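Flurnero (robot arm)

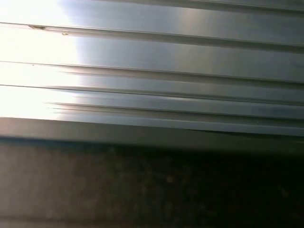
Flurnero is a small home-built robot arm made in the shared workshop Isport. It was started in November by Svitlana Horobets and Matvii Kravchuk, who wanted an arm that could pick up and move light parts on a workbench. The arm has 6 joints and carries a small camera near the gripper. Much of the work on the camera was done with shiny metal, such as a ridged silvery panel standing over a dark speckled surface, where strong glare turns the left side of the metal almost white while the grooves on the right stay sharp. Such surfaces are difficult for the edge-finding program, which looks for long straight lines and loses them in the bright area.

Construction

The base and the first two joints were cut by hand. The other joints were printed in the workshop, and several of them were printed again after the holes came out too narrow for the screws. The arm can lift up to 18 ounces when it is fully stretched. Power comes from a bench supply, and the cables run along the outside of the arm — this makes repairs easy, but a cable must be tied again each time a joint is changed.

Software

The control program, called Marchuk, was written by Yaryna Lysenko. It has 3,000 lines and runs on an old laptop. A separate part of the program, Avby, reads the camera picture and searches for edges. The first version used one brightness limit for the whole picture. In version 2 the picture is divided into small fields and each field gets its own limit. According to the build notes, dated 21 February 2018, this helped with grooves in shadow, but areas of full glare still gave no usable lines.

Later changes

Yaroslav Palamarchuk added a paper shade to the lamp above the bench and moved the lamp farther back. Liudmyla Pavliuk made a second gripper with softer fingers for thin sheet metal. Both grippers fit the same mount and are fixed with the same screws. The drawings are kept in a folder at the workshop, together with the older drawings of the base.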